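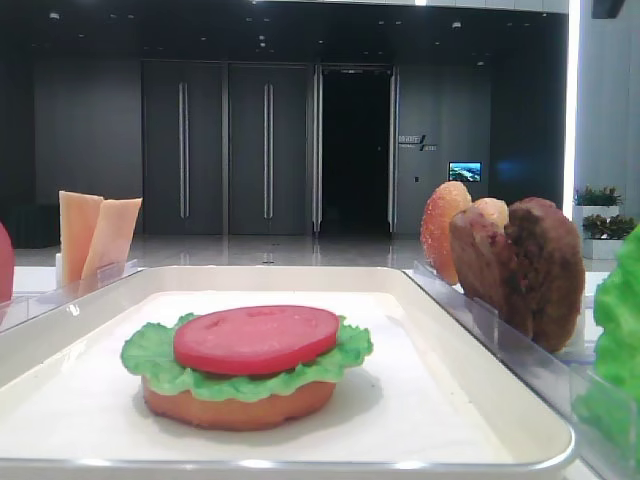
7. When a layer goes missing: recovering from a dropped or doubled piece

2025-07-05
By Jamshid Amini

Stacking is the best bit of the Filden kit, and sooner or later it will go wrong for you too. Don't be put off! A stack that stops after the tomato teaches you more about your arm than a whole afternoon of perfect burgers. This section covers the two faults we get asked about most: the arm closes on nothing and carries on as if it had a piece (a "ghost pick", fault 14), and the arm lifts two pieces together (a "double pick", fault 38).

The steps are for the Hinness arm with the soft fingertips fitted. If you have the older hard tips, do the Zedico tip change in section 4 first.

CAUTION: Press the red stop button before you put a hand anywhere near the tray or the holders. Pausing from the screen does not cut power to the joints. A paused arm can still move if somebody taps Resume, and the fingers close hard enough to bruise.

7.1 Making the arm safe

1. Press the red stop button and wait for the base light to turn steady amber.
2. Look at the fingers. If they are holding a piece, put one hand under it and turn the release knob slowly with the other.
3. Swing the arm back to its parking mark by hand. It should move freely. If it feels stiff, leave it alone and go to section 9.
4. Leave the unfinished stack on the tray. You will want it for the next part.

7.2 Finding the last good layer

The program counts its own moves and doesn't check the stack, so after a ghost pick it can be a whole layer ahead of the real burger.

1. Read the stack from the bottom up. With bottom bun, lettuce and tomato in place, the last good layer is tomato.
2. Open Recipe > Progress and read the layer shown there.
3. If the two match, skip to 7.3.
4. If they don't, choose Set Layer and pick the one you can really see on the tray.
5. Check that the tomato is sitting flat and over the middle of the bun. Lettuce is springy stuff and a slice that lands off centre will creep when the next piece comes down. Nudge it straight now, while everything is stopped.

Note: Frilly lettuce edges poking out past the bun are fine. Trim nothing!

7.3 Clearing a double pick

Patties are the usual culprits. They lean on each other in the holder, and the fingers go in a touch too deep and come up with both. Cheese slices do it too if they have slid together.

1. Take out both patties and wipe them with a dry cloth.
2. Put them back one at a time, upright, with a finger's width between them at the top.
3. Do the same for the cheese. The slices should stand apart, even if the angles aren't perfect.
4. In Grip > Depth, reduce the value by 2 mm.
5. Run Test Pick on the front patty only. Keep your hands out until the arm has parked again.

If Test Pick still brings up both, take off another 2 mm and try again. Don't go further than that, or you will simply swap your double pick for a ghost pick (ask me how I know).

7.4 Starting again

1. Check that nothing loose is lying on the tray paper, and that the paper is flat under the bun.
2. Step back, twist the stop button to release it, and wait for green.
3. Choose Resume at Half Speed. Plain Resume goes straight to full speed, and you want time to watch this first pick.
4. Keep your hand by the stop button until the next layer is down.

CAUTION: Never steady the stack with your fingers while the arm is coming down, however badly it wobbles. Let it fall. They're toy burgers and they bounce beautifully.

Note: If fault 14 comes back on the same piece, the holder has probably been knocked. Redo the holder positions from section 5, then save them under a new name so you can compare. The Heydari update due in August adds a grip check after each lift, and I can't wait to try it.

Related sections
Teaching the holder positions
Changing to soft tips
Stiff joints and what to do about them
Fault numbers in full
Sandwich and breakfast recipes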